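Wrist camera pose jumps when the arm slows down near the part

Posted in Perception and calibration, 26/02/2018
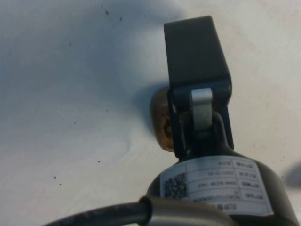 I've been going back and forth with this for longer than I'd like to admit, so I hope somebody kind can set me straight. We run a small pick and inspect cell at Drirkport, and the planner (ours is called Kullthorpe, written in house) takes a part pose from the wrist camera and turns it into an approach path. From far away it's lovely. Then the arm slows for the last stretch, and the pose it reports hops sideways by 3 mm and back again, so the planner throws away its path and makes a new one, over and over. The arm ends up dithering like me in front of a bakery window.

I've redone the hand-eye calibration and got the same answer each time. The pose filter runs with a window of 100 ms. Should I make it longer, or am I looking in the wrong place altogether? Thank you in advance, and sorry for the essay!
Danica Stan

Rønning
Make the window longer. Worked for me.

Gøran Wallin
Hello Danica, and please don't apologise, I enjoyed the bakery window very much.

I would leave the filter alone for now. A longer window will make the hop look smaller, but it will also make the pose lag behind the arm, and then you'll be chasing a different fault next week (I have done precisely this, and it cost me a good part of September). What I'd look at first is the time stamps. If each picture is stamped when it reaches the computer and the arm position is read at that same moment, the two don't belong together, and the error changes whenever the speed changes. That would fit with yours showing up just as the arm slows. Stamp the picture as close to the exposure as your driver lets you, keep a short history of arm positions, and look up the one that matches.

The other thing is the planner. Ours at Stuvullow used to replan on every new pose too, poor thing. Now it wants 2 poses in a row that agree with each other and disagree with the current path before it does anything, and the last stretch is so much calmer for it.

A quick test, if you have a spare half hour: stop the arm completely at the distance where the trouble starts and log the pose for a while. If it sits still, it's timing. If it still hops with the arm parked, then I'm wrong, and I'd go and look at how the pose is being fitted at close range, where you may be losing some of the features you had further out. Do write back with the log either way!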